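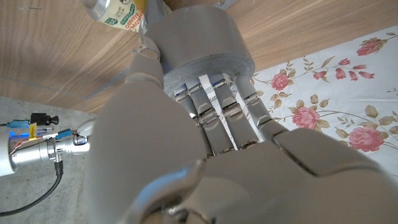 What we've been watching

September 2, 2024

Hello again, and welcome back to those of you who spent August somewhere without a screen (I envy you, though I also had a perfectly nice time on my sofa).

The show everyone has been writing to me about is Heketti, the family comedy set in a failing ferry company, which came back for a second season with a run of 24 episodes. That is an enormous number these days. I had gotten so used to seasons that end just as I've learned everybody's name that I checked the listing twice. Gilles Leclerc, who created it and still writes a good share of the scripts, told our little podcast back in March that he grew up on shows that ran all winter, and that he wanted people to be able to miss one and not feel punished for it.

I think he's mostly pulled it off. The first three episodes are slow, and I'll admit I folded laundry through the second one. But then comes the dinner episode, where Noémie Lemaire, as the older sister Odile, has to host the very bank manager she has been dodging on the phone since last season, and the whole thing just takes off. Lemaire has a way of going quiet right when you expect her to shout. There's a bit with a soup ladle that I have described to so many people by now that my husband leaves the room when I start.

Baptiste Pichon is back too, as the brother-in-law with the terrible business ideas, and he gets a proper storyline this time. I was worried about that. Side characters who are very funny for two minutes at a time don't always hold up when you give them a whole half hour, and there is one episode in the middle (the one with the boat auction) where you can feel the strain. But by the end of it he has a scene alone with his father-in-law in the ticket office, with hardly a joke in it, and I found myself sitting up straight.

A few of you wrote in to complain about the new theme music. I'm with you. The old one had that silly accordion, and I miss it – the new one sounds like something you'd hear while waiting to speak to your dentist. Muthoni Kaijage, who scored both seasons, has said the accordion will turn up again before the finale, so hang on.

If you're starting from scratch, you can skip the pilot and begin with the second episode of season one. The pilot was shot well before the rest, with a different actor as the father, and it confuses people. Go back to it later if you get fond of everyone, as I did.
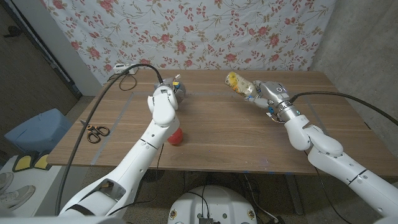
Also worth your evening

Rarumora is a much smaller thing, a detective series in six parts, and it has had almost no publicity that I've seen. Nazar Zinchenko plays a retired court interpreter who begins to suspect that he mistranslated a witness 30 years ago and helped send the wrong man to prison. It's gloomy, yes, and it rains a great deal, but he is wonderful in it, and the fourth part had me so worked up that I had to go and make toast. Please don't read anything about the ending first. My sister-in-law did and has regretted it ever since.

From the mailbag

Several readers asked whether Kumarasinghe, the cooking competition we all loved last winter, is coming back. I haven't heard anything firm, so I'd rather not get your hopes up. The old episodes are all still up, including the holiday special, which runs 44 minutes and contains the best argument over rice ever put on television.

And thank you for the 280 votes in our summer poll on the best fictional restaurant! Iditz, the all-night diner from the hospital drama of the same name, won by a mile. I voted for it myself, so I can hardly complain, but I did think the tea room would put up more of a fight.

Next time I'll be writing about the fall courtroom shows, and I have three screeners waiting on the kitchen counter. If there's one you're especially looking forward to, or dreading, just reply to this newsletter and it will come straight to me.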